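How to Keep a Small-Parts Table Clear (Without Buying a System)

By Uriel Figueroa

I have read plenty of advice on bench organization, and most of it ends with a shopping list. The Brukwood drawer set I tried had 15 compartments. I used 5 of them and forgot what went in the rest. So take this as a method that has held up since May on one table, and don't expect it to fix a garage.

1. Clear the near half completely. Everything goes to the back or off the table. Wiping around things doesn't count as clearing.

2. Put one open basket at the far side. Lids are supposed to keep dust out. Mine mostly kept me from putting anything away.

3. Bring forward only what the next job needs. If you're working on a circuit board, that means the board and the tool for it.

4. Lay small boards on a piece of cardboard. I doubted this would matter, but a scrap is easy to slide aside and saves picking at the edges with your fingers. It is not a substitute for a proper antistatic mat, whatever people claim.

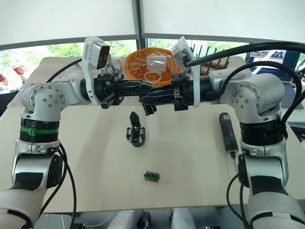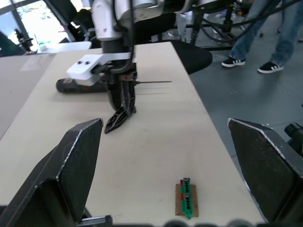
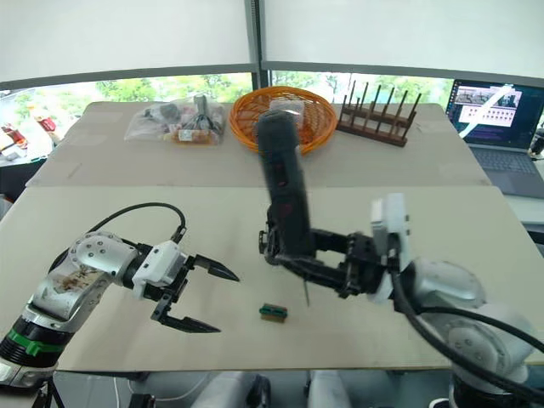
A pale tabletop and small things to work on. The orange basket is at the back in the first and third; the green circuit board on its cardboard is in the second.

5. Before you pick up a rotary tool, look at where the bit points. Move anything light out of its way, and clamp the work if you plan to drill.

6. Stop after around 8 minutes of tidying. Past that you are rearranging, and I have my doubts that rearranging ever helped anyone find a screw.

Hanyu Wei swears by labels on top of all this. I tried them and went back to looking in the basket. If your basket gets too deep to see into, use a shallower one before you start labeling.

Scuffs and scratches on the top can stay. I've never seen a polish that was worth the afternoon.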